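Ticket 673 – Closing FX rates missing from end-of-day valuation
Opened by: Hertta Lehtinen, Gurkville treasury desk
Assigned to: Emmanuel Mabula, market data support
Priority: 2
Status: Resolved 19 Dec 2018

Reported: Gatti valuation run finished with 42 currency pairs priced at the previous day's close. No error on screen. Equity prices loaded normally.

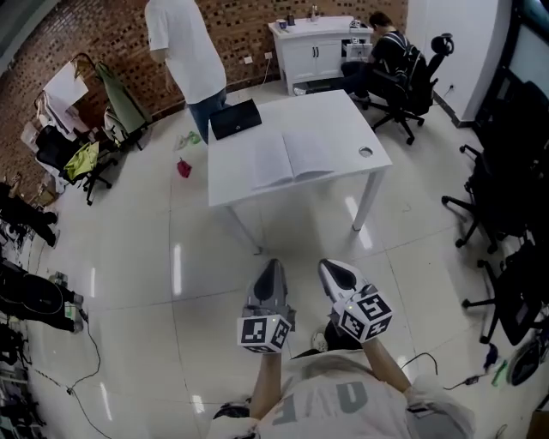 Notebook and closed laptop on the white table

Log (Mabula):
Checked the Varnby feed. File arrived on time with 47 pairs. Loader accepted four and skipped the rest without an alert. One pair is inactive in Gatti and can be ignored.

Skipped rows carry a six-decimal rate. The loader field still allows four – a limit left over from the November upgrade. Prallville runs the same loader version but takes a different file, so no impact there.
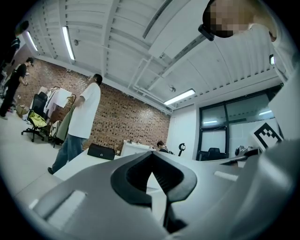

Room with brick wall and ribbed ceiling

Widened the rate field, reloaded the file and reran valuation. All 42 pairs now show the current close. Yen and yuan positions checked by hand against the dealer sheet, no differences.

Lehtinen: Confirmed on our side. P&L report reissued. Please add an alert for skipped rows.

Mabula: Alert raised as a separate change request. Closing.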